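20 Mar 2024

Storage test, seals and desiccant, second look

Reread the December notes before starting and I am less convinced by them than I was when I wrote them. The claim was that clip-lid plastic boxes with a bag of silica gel hold dry enough for the seed lots, and that we could stop paying for the screw-top jars. The evidence was one shelf, one month, in winter, with the heating on. Anything would have stayed dry on that shelf. A paper bag would have done fine.

So, again, with the humidifier running in the small room and the setpoint at 80 percent.

What went in: the usual paper envelopes of lettuce and onion, one logger per container, gel dried overnight in the oven and weighed before loading. Kekeli Alhassan did the weighing and I did the loading, so at least the same hand did each job all the way through. Last time we swapped halfway and there is a jump in the weights right where we swapped. I put that down to the gel at the time. I now think it was us.

Containers

Jars from Pretstead, the old standard. Clip-lid boxes from the Broscombe order. Zip bags, doubled, because Abugri keeps telling people they are just as good and I would like a number to answer them with.

The Broscombe sheet says "airtight." It does not say how that was tested, at what pressure, or for how long. I wrote to ask and got the same sheet back as an attachment. For the record I am treating the word as decoration until somebody shows me a curve.

One thing to watch with any box that closes with clips at the ends: the pull is at the ends. The long sides are held down by the stiffness of the lid and nothing else. Run a strip of paper along the long side, close the lid, tug. If it slides out, do not put seed in it.

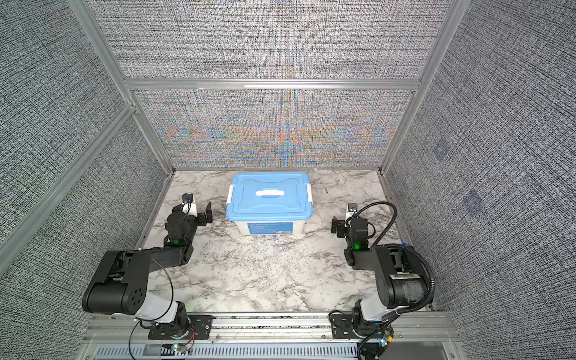
Clips and lids

Paper strip test done on every lid before loading. Ends gripped the strip hard. Long sides varied a lot, even between lids that look identical, and one let the strip go with hardly a pull. I marked that one and loaded it anyway, since a bad lid is worth having in the set. If it comes out as dry as the others then the strip test means nothing and I will have to say so.

Did not grease the gaskets. Kekeli wanted to, and it would probably help, but no one who ends up using these is going to grease a gasket every time they take out a packet of onions. Test what people will do.

Readings so far

Day 6: jars flat. Bags creeping up, as expected. Boxes in between, with the marked one leading the climb. Tempting to call it already. Not calling it. The loggers disagree with each other by more than I like when they sit side by side on the bench, and the gap between the jars and the better boxes is not much bigger than that disagreement.

Day 14: gap has opened. Marked box is now worse than the bags, which I did not expect and do not fully trust. Swapped its logger for the spare and the reading stayed put, so it is probably the box. Probably. The spare has not been checked against salt solution either.

Gel weights agree with the loggers on order, bags and marked box having gained the most. That is the first thing in this whole business I would repeat to someone outside the room.

Complaints

Bakilgate sent round their summary saying clip boxes "perform equivalently" to jars. Looked up what they did. They opened the boxes once, at the end, and squeezed the envelopes. No loggers, no gel weights, no control. Their figure of 957 packets sounds impressive until you notice that all of them came out of the same cupboard. That is one cupboard.

I may be unfair – they were trying to clear space, and for seed that gets sown next spring it hardly matters. For the lots we mean to keep for years it does.

To do

Check all loggers in the salt jar, including the spare. Should have been done first.

Rotate shelf positions. The bags are nearest the humidifier and that alone could account for part of the climb.

Ask Pretstead whether the jar liners changed. The new ones feel thinner.

Germination counts wait until the moisture numbers settle. Leave the marked lid in until then, and please do not swap it for a better one.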